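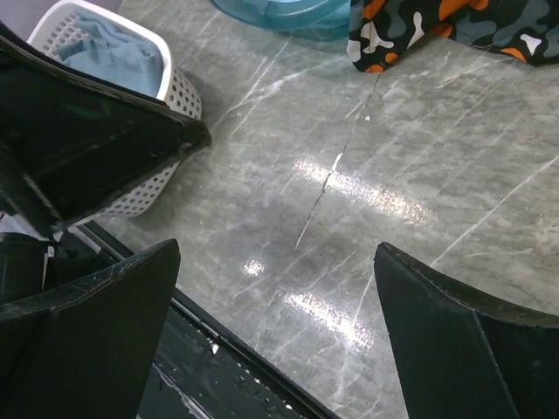

3.2 Seams, veins and other marks people blame themselves for

I started asking people about their bathroom and laundry counters by accident. The study was meant to be about how renters in older Hindport buildings talk about wear: what they think they caused, what they think was there before them, and what they bother to write on the move-in form. Kitchens were supposed to carry most of it. But people kept walking me past the kitchen to show me some other surface they were worried about, and after a while I gave up and followed them. A good many of those surfaces were grey and marble-patterned, like the one in Figure 3, where pale veins run all over the place and one narrow dark line, crack-like, goes down through the middle of them. I showed that picture to everybody I interviewed afterwards, and it got me more talk than any question on my list.

Figure 3. Marble-patterned surface with white veining and a dark, crack-like seam.

What I wanted to know was pretty simple. Would people call the dark line damage, or would they call it pattern? I'd expected a split along the lines of experience, with people who had rented for years reading it one way and newer renters reading it the other. It didn't fall out like that at all. The thing that mattered most was whether the person had ever lost part of a deposit. Those who had went straight to the line and called it a crack, usually before I'd finished sliding the print across the table. Those who hadn't tended to talk about the colour of the stone first (or the "stone", as one of them put it, with her fingers in the air) and only got to the line when I asked.

Nafula Mugo had lost 500 dollars over a bathroom sill four years before we spoke, and she still had the letter. She could recite bits of it. The phrase that bothered her was "beyond reasonable use", and she came back to it again and again, once while we were meant to be talking about flooring. "I put a plant on it," she told me. "What's the unreasonable way to put a plant on something?" I don't have an answer for her, and neither did the letter. When she looked at the figure she ran her thumbnail down the print, along the line, the way you would on the real thing to feel for an edge. Several people did this! I hadn't thought to note it in the first few interviews, so I can't say how common it was, but I wish I'd been watching hands from the start.

Gitau Temba took the opposite view and took it cheerfully. He had grown up in a house with a real marble bench, his grandmother's, and for him a marble that didn't have a dark line or two in it was suspicious. He pointed to the long white veins and said those were the same sort of thing as the dark one, only filled in with something paler. I'm not a geologist and I won't weigh in. What interests me is that he never once used a word like chip or crack, even for the small white fleck partway down the seam. He called it "a bit of sparkle". Nafula had called the same fleck "where it's gone".

So we have two people, one print, and no shared vocabulary for it, and this is where the move-in form comes back into the story. The form most Hindport agencies use has a single box for counters and benches. It's 3 centimetres wide on the printed version (I measured it, out of spite, after a long afternoon of transcribing). Into that box go scratches, stains, burns, lifted edges, gaps in the caulking and anything else you'd like remembered in your favour. People coped in different ways. Ilze Koppel wrote "see photos" in every box on the page and attached a folder. Gitau Kariuki wrote "ok" in every box, and told me he regretted the one for the laundry. Mwanahawa Magesa left it blank on purpose, on a neighbour's advice that a blank box couldn't be used against you, and I've since heard the reverse from two other neighbours in the same building.

I want to be careful here, because it would be easy to turn this into a story about a bad form. Plerkero, the smaller of the agencies I spoke with, did redesign theirs in April, with a full page for hard surfaces and a little grid you could draw on. Tenants liked it. They also filled it with much the same words as before. Ilze showed me hers, and in the grid she had drawn one careful diagonal and labelled it "line?". The question mark is doing a lot of work, and I've grown very fond of it. She didn't want to say crack and be wrong, and she didn't want to say pattern and be billed.

I've come to think of this as borrowed caution, and I'll pick it up again in section 4 alongside the flooring material, where it shows up in a slightly different shape. For now the point is a narrow one. Patterned surfaces made my participants do a kind of reading that plain ones didn't. Nobody with a plain white counter ever asked me whether a mark was supposed to be there. With the veined ones I was asked at nearly every visit, usually at the door, with one shoe already on.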